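Village hall network refit nearly done, says Mudham group

7 November 2022

The long-promised rewiring of the Mudham hall is into its last stretch, with new network switches going in and the old tangle behind the stage finally coming out. Users of the upstairs room should have a working connection again before the end of the month.

Work started after the spring storms. The hall lost its line in March and got it back in bits -- office first, then the kitchen corridor, then nothing at all upstairs for weeks. A patch was run along the skirting board with tape. It lasted until the dance class.

Chantelle Motaung, who is looking after the job for the hall, told us the cabling itself is in. All 339 metres of it. What's left is the fiddly part: ends on, ends tested, everything plugged into the right place and labelled so the next person can follow it.

"People think it's the drilling that takes the time," she said. "It's the plugs. You get one wire crossed and you're back to the start with a new end."

Surner, the Grimonach firm supplying the switches and leads, has been making up and checking the short patch leads at its own bench before they come over. Yellow for the hall's own machines, grey for visitors, blue for the phones. Nineteen leads had arrived when we called in, coiled and tied in a box by the door.

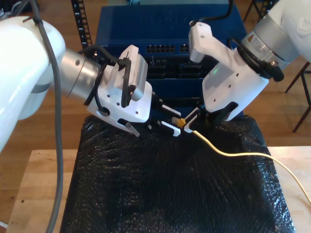
A yellow network lead and its plug at the bench, with the switch behind.

The colours matter more than you'd think. Under the old set-up every lead was the same beige and the only record of what went where was a sheet of paper stuck inside the cupboard door, which had faded to almost nothing. Chantelle spent two evenings pulling leads one at a time while somebody shouted from the office when the printer went off.

There will be four new wall points in the main hall, two either side, and seven upstairs. The upstairs figure was five on the original plan but the homework club asked for a couple more along the window wall and they've been squeezed in. No new points in the kitchen. That was asked for too, and turned down on grounds of steam.

The cupboard under the stairs has been cleared for the switches. If you had anything stored in there it is now in the side room with a label on it, and needs collecting. Unclaimed so far: a box of Christmas lights, a projector screen with no stand, two folding chairs and a tea urn lid. The urn itself has not been found.

Cost has been a sore point. The first quote came in well over what the hall had set aside, and a second firm, Ngcobo, was asked to price it again. In the end the two split it, Ngcobo doing the cable runs and Surner the kit and leads. Chantelle says the total is within budget, with a little over for a proper lock on the cupboard.

Not everyone is happy. The afternoon whist group have lost the main hall twice at short notice and moved to the side room, where they now share with the boxes. There has been a letter about it. The hall says there will be no more daytime closures without a week's warning and that the whist group's next booking will be free.

Some dust too. Anyone who left things on the stage should give them a wipe, and the piano has been covered but will want tuning anyway, it always does after a cold spell.

Once the leads are in, each point gets tested on its own and then all together -- the second part being where the old system used to fall over, usually on quiz night. Visitors will be able to get online with a password from the noticeboard, changed monthly. The old password stops working the day the new kit goes on so dont bother trying it.

Hirers with bookings upstairs in the next fortnight should check with the office first. The room is open, heating is on, but the lights on the stairs side are off while the trunking goes up and there are tools about. Use the front stairs please, not the back.

Also the hall is after somebody to take away the old cable. There's a good heap of it by the bins, mostly short lengths. Free to whoever wants it, bring a van or at least some strong bags. Ask for Chantelle at the ofice, mornings are best.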